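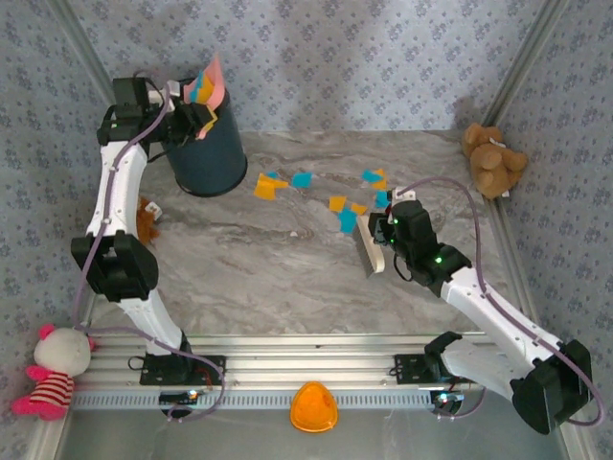 Tema 4. Normas de trabajo en celdas con dos brazos

Estos apuntes recogen las normas que se aplican en las prácticas de manipulación bimanual y el modo de redactarlas cuando el grupo prepara una tarea nueva. Una norma de celda tiene que poder comprobarse mirando la mesa, sin preguntar a quien la ha preparado. «La mesa estará ordenada» no se puede comprobar. «Entre el cepillo y el cubo solo habrá recortes de papel de la tarea» sí. En la tarea de barrido un brazo lleva el cepillo y el otro trabaja en la boca del cubo, con los recortes azules y naranjas repartidos entre los dos; los peluches quedan a los lados, junto a las paredes, y ese reparto del espacio es lo que la norma debe fijar por escrito. Todo lo que sigue parte de esa tarea, que en el cuaderno de prácticas figura como Urnwood.

4.1 Documentos de referencia

Para la seguridad de robots industriales se toma como punto de partida la norma ISO 10218, en sus dos partes: la primera trata del robot y la segunda de los sistemas robotizados y su integración. La especificación técnica ISO/TS 15066 se ocupa de la operación colaborativa. La evaluación de riesgos sigue el esquema general de la ISO 12100: determinar los límites de la máquina, identificar peligros, estimar y valorar el riesgo, reducirlo.

Que un brazo sea pequeño no exime de hacer la evaluación. Cambia el resultado, pero el procedimiento es el mismo. En una celda de sobremesa los peligros que más se repiten en los informes de prácticas son el atrapamiento de dedos en el codo y en la pinza, el golpe al inclinarse sobre la mesa con los brazos habilitados y el tirón de un cable que se engancha.

Las normas internas del laboratorio (documento Lostura) están por debajo de las anteriores y no pueden rebajarlas. Si hay contradicción, se aplica la más exigente y se avisa al profesor responsable para corregir el texto.

4.2 Zonas

La mesa se divide en tres zonas y cada tarea debe indicar cuál ocupa cada objeto al empezar.

Zona de trabajo. Es la parte a la que llegan las pinzas durante la tarea. Solo contiene los objetos que se van a manipular y la herramienta.

Zona compartida. Es la parte de la zona de trabajo que alcanzan los dos brazos. En ella solo puede estar una pinza, salvo que la tarea exija sujetar el mismo objeto con ambas. En ese caso se escribe qué brazo entra primero y cuál sale primero.

Zona de borde. Franja junto a las paredes y al frente. Admite objetos de fondo y recipientes que no intervienen, siempre que ningún codo pase por encima a menos altura que el objeto. Los objetos blandos también cuentan: una etiqueta de tela basta para que se enganche la punta de una pinza.

Error frecuente en las entregas: dibujar las zonas según el alcance de la pinza y olvidar el codo. El codo se desplaza hacia fuera cuando la pinza vuelve hacia la base, y es entonces cuando toca lo que hay en el borde. Hay que dibujar los dos contornos.

4.3 Cableado

El cable que recorre el brazo se sujeta a los eslabones con clips y se deja holgura en cada articulación. La holgura se comprueba con el brazo deshabilitado, llevándolo a mano hasta los extremos del recorrido de la tarea. No debe tensarse en ninguno ni formar un bucle que llegue a la superficie.

Los bucles junto a la pinza merecen una revisión aparte. Un hilo fino que cuelga por debajo de los dedos puede arrastrar piezas ligeras, y el papel se mueve con muy poco. Si no se puede recoger, se anota en la ficha antes de empezar.

Los módulos electrónicos del frente se dejan accesibles. No se apoyan objetos sobre ellos ni se pasan cables sueltos por delante.

4.4 Herramientas en la pinza

Una herramienta sujeta por la pinza forma parte del robot a efectos de la evaluación de riesgos. Un cepillo alarga el brazo y cambia el contorno que se ha dibujado en 4.2, así que el contorno se traza con la herramienta puesta.

Agarre. Se coge siempre por el mismo punto del mango o del cuerpo. Si durante la tarea la herramienta gira dentro de la pinza, se detiene la repetición y se registra como interrumpida. No se recoloca a mano con los brazos habilitados.

Contacto con la mesa. Las cerdas pueden doblarse; el cuerpo del cepillo no debe presionar la superficie. El límite de fuerza se fija antes de la primera repetición y no se modifica dentro de una misma serie.

Entrega de la herramienta de un brazo a otro. Queda fuera de esta práctica. Se verá en el tema 5.

4.5 Preparación y restablecimiento de la mesa

Las series de la tarea Urnwood constan de 26 repeticiones. Entre una y otra se restablece la mesa con esta secuencia:

Llevar los dos brazos a la posición de reposo.
Deshabilitar y comprobar el indicador de estado.
Retirar los papeles que hayan quedado fuera de la zona de trabajo.
Repartir los recortes de nuevo, sin alinearlos.
Colocar el cubo en su marca.
Retirar las manos, avisar en voz alta y habilitar.

El aviso en voz alta lo da siempre la persona que ha tenido las manos en la mesa. Quien está en el puesto de control no habilita hasta oírlo, aunque vea la mesa libre.

El número de recortes y sus colores se escriben en la ficha de la serie y no varían hasta que la serie termina. Los recortes rotos se sustituyen por otros del mismo color y tamaño parecido. Sí debe variar la disposición. Un grupo de mayo repartía los papeles casi siempre en el mismo sitio y sus datos no sirvieron para evaluar otra cosa que esa posición.

4.6 Registro

Cada repetición se clasifica con uno de estos códigos:

C: completa. Todos los recortes acaban dentro del cubo.
P: parcial. Queda al menos uno fuera al agotarse el tiempo.
I: interrumpida por el operador.
F: fallo del equipo (cámara, pinza, comunicación).

No se borran repeticiones. Las de código I y F se conservan con una línea de explicación. El conjunto Koppel, que se usará en el tema 6, tiene 1.584 repeticiones, y las 1.000 primeras se registraron sin distinguir I de F. Para cualquier cálculo de tasa de fallos de equipo hay que trabajar solo con el resto.

Antes de cada serie se comprueba la imagen de las cámaras de muñeca. Interesa que se vean la punta de la pinza y lo que haya justo delante. Si la herramienta tapa la mayor parte de la imagen, se corrige el agarre, no la cámara: mover la cámara obliga a repetir la calibración y a abrir una serie nueva.

4.7 Redacción de una norma de tarea

La norma de tarea ocupa una página como máximo e incluye: objetos y zona de cada uno, función de cada brazo, orden de entrada en la zona compartida, límites de fuerza y velocidad, condición de fin y condiciones de parada. Se escribe en presente y con un solo verbo por instrucción.

Redacción rechazada: «Se procurará que los brazos no se estorben al echar los papeles».

Redacción aceptada: «El brazo derecho se detiene fuera de la zona compartida mientras la pinza izquierda está sobre el cubo».

Ejercicio para entregar

Redacte la norma de una tarea en la que un brazo sujete un plato y el otro deposite en él piezas pequeñas. Adjunte el dibujo de zonas con los contornos de pinza y codo, y la ficha de riesgos según la plantilla Zulton. En la ficha deben aparecer por lo menos 4 peligros, con su medida de reducción y el riesgo que queda después de aplicarla.

Versión de los apuntes: 28 de agosto de 2021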